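3.2 Participation and pledges

Of the 178 riders who signed up for the Pereck charity ride in November, most chose the outdoor loop. The rest logged their miles on stationary bikes, either at home or at the Nautiyal gym. Riders could collect pledges for up to two weeks after the event. Pledge forms were checked by the second author (Mahrous) against the club's own list. 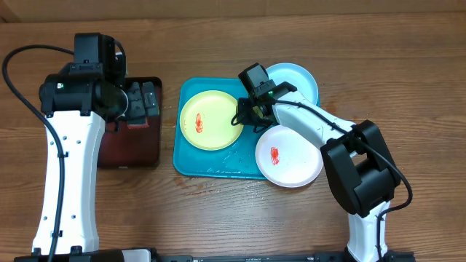
Figure 2. Two arms over a wooden tabletop, with a tray under the left gripper.

Indoor riders tended to ask family for money, while outdoor riders more often asked coworkers. We did not record age, so we cannot say whether this explains the difference. Two riders gave no pledge total and were left out of the comparison in Section 4.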